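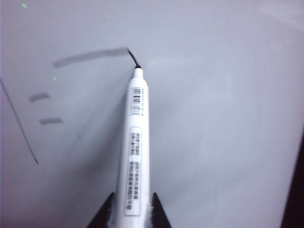 A marker with a thin black brush tip on a white drawing surface.

Flodura Clinic

The Flodura Clinic is an outpatient clinic for mental health in the town of Prorkby. It offers counseling, family therapy and medication visits to adults and to children from school age. The clinic has 442 registered patients and works together with the family doctors of Prorkby and the neighboring town of Ashby.

History

The clinic was opened by the Lorneo Foundation, which until then had only paid for patients to travel to hospitals in other towns. In the beginning it used two rooms above a pharmacy on Market Street. When the waiting list grew to 120 names, the foundation bought a former post office on Mill Road and moved the clinic there. The old sorting hall was divided into offices, and the counter was kept as the reception desk.

A second site was opened later in Ashby. It has no doctor of its own; patients who need a prescription are seen in Prorkby or by video.

Services

New patients usually come with a letter from a family doctor, but adults may also call the clinic themselves. The first visit takes 60 minutes and is done by a nurse or a social worker, who writes a plan together with the patient. After this the patient is given to one therapist, and the clinic tries to keep the same therapist during the whole treatment.

Group meetings are held in the evening -- one for grief, one for parents of teenagers and one for people who had a problem with alcohol. An art group meets in Ashby. It does not require experience in drawing, and the works are not shown to the public unless the patient agrees in writing.

The clinic does not have beds and does not treat emergencies. Outside opening hours, calls are transferred to the county hospital.

Staff and administration

The staff consists of psychologists, social workers, nurses and two psychiatrists. An office manager is responsible for billing, patient records and the building itself. Referrals are handled by a separate coordinator, who divides the week between both sites.

The clinic is closed for the first half of August, when only the telephone line is open.

Building

The Mill Road building has two floors. The waiting room is on the ground floor, and the therapy rooms are upstairs and can be reached by elevator. The original post office clock is still above the entrance -- it was repaired when the clinic moved in.

See also
Lorneo Foundation
Health care in Prorkby
Ashby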